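Skip to content Home Shop Hire Service Support Cart

Search products, parts, manuals Go

Talov Twin Bench Kit - two arms, two grippers, one table (yours)

Sold and hired by Tilasa. Assembled in our shop, tested on our bench, and delivered in more boxes than you were hoping for.

The Talov Twin is a pair of arms for people who have worked out that one arm spends most of its life wishing it could hold something still. It comes as a matched left and right, with a two-finger gripper and a wrist camera on each side, and the software to make them move at the same time without having an argument in the middle. It's pitched at teaching labs, small workshops and anyone doing handling trials who can't justify an industrial cell with a fence around it.

We've had one on our own bench since January. What follows is the catalogue copy, tempered by that.

What's in the kit

Two arms, left and right, with mounting plates
Two Talov two-finger grippers, fitted
Two wrist camera units, fitted
One Masri controller with power supply and stop button
Cable set, cable ties, and a bag of spare cable ties
Spare fingertip pads, 4
Printed set-up guide (short) and PDF manual (long, 242 pages, of which you will read the chapter on calibration over and over)

The table is not included. People ask. Any rigid bench will do, and a plain light-coloured top makes life much easier for the cameras. A folding trestle table will not do, no matter how well you brace it, and we have the service tickets to prove it.

Setting up

Allow a full day. The guide says half a day, and the guide was written by someone who had done it before. Bolt the plates down first, hang the arms, then run the cables. Leave a decent loop at each wrist so the gripper can turn over without pulling its own plug out. Too little slack and you'll get a dropout every time the arm reaches across its body. Too much and the cable will catch on whatever you least want knocked over.

Calibration is the part that separates the patient from the rest. You run each arm through its poses, then the pair together, then you fix the thing you bumped and run it again. Once it's done it holds well. Ours has drifted once, and that was after somebody leaned on the left arm to reach a light switch.

What it's good at

Plain handling of plain things. Bottles, jars, small boxes, tools with a decent handle. Steadying a container with one gripper and working on it with the other is the whole reason for buying two arms, and the Twin does that sort of job at a calm, unhurried pace. Think of a careful uncle with the good crockery.

The fingers open wide enough for an ordinary drink bottle. The pads on the ends are small, so you have to be a bit thoughtful about where you put them. Go too high on a thin-walled bottle and it folds. Too low and you're pushing it along the bench like a shopping trolley. The default grip force is set for something sturdier than a water bottle and should be turned down before you try one. Keep a towel handy while you're learning.

What it's less good at

Speed, for a start. If you need parts flung from one belt to another, you want a different machine and a bigger budget. It's also no fan of wet glass, anything floppy, or anything you can see straight through. Clear plastic is still a nuisance for the cameras, and a label helps a great deal. A coloured cap helps too. If your product is a bare clear bottle on a shiny bench, please ring us before you order and we'll talk you either into it or out of it.

On the bench

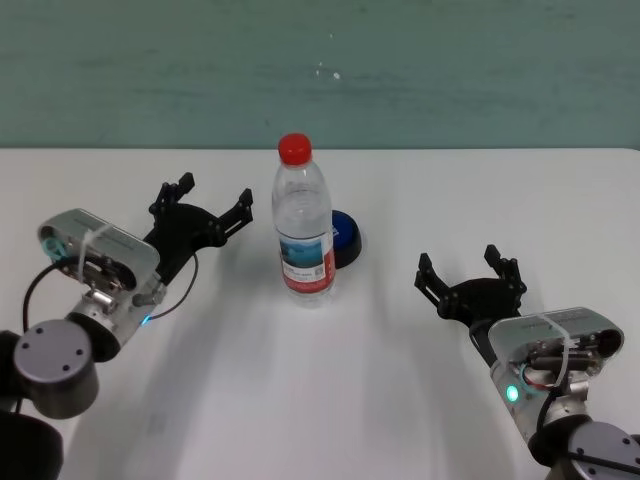

Photo: Tilasa workshop

Both grippers open and a bottle between them is more or less the house greeting for a Twin. It's the first trial we suggest to new owners, partly for the reach and partly because a bottle of water is the cheapest test piece in the building. The status lights sit up at the wrists, where you can read them without crouching - blue on the left arm and green on the right in this shot. The colours are set per arm in the Masri software, so if you'd like them to match, they can.

And yes, those are zip ties on the camera housings. Talov sells a moulded bracket for the same job. It costs more, looks lovely, and needs a tiny hex key that will leave your life within the week. We ship the ties as standard and offer the bracket as an option for customers who receive visitors.

Hire

The Twin can be hired by the fortnight for $735, which includes a phone call to get you going and a second one for after you've read the manual. Freight is extra. Minimum hire is two weeks, since the first few days tend to vanish into calibration and optimism. If you go on to buy, we take one hire period off the price.

Please send it back in its original foam. The foam has a left and a right, and they're marked. They have always been marked.

Servicing and spares

Fingertip pads wear and should be checked monthly if you run the kit every day. They peel off and press on. Gripper linkages need a wipe and nothing else - do not oil them, no matter what your instincts or your father told you. Wrist cables are the part most likely to fail and we keep them on the shelf. Controllers go back to Masri and take a while.

Warranty is 2 years on the arms and one on the grippers. It covers faults. It does not cover coffee.

Compatibility

The Twin works with Masri controllers only. Owners of the older Clonov single-arm kit can reuse their mounting plates and fingertip pads, though not the cables, which look identical and aren't. Clonov grippers will physically bolt on. The controller will then refuse to speak to them, and it won't tell you why.

Page updated 4/15/26

Related items

Talov moulded camera bracket (pair)
Talov fingertip pads, pack of 4
Talov wrist cable, left
Talov wrist cable, right
Masri stop button, spare
Clonov single-arm kit, ex-hire
Transit foam, replacement (left and right)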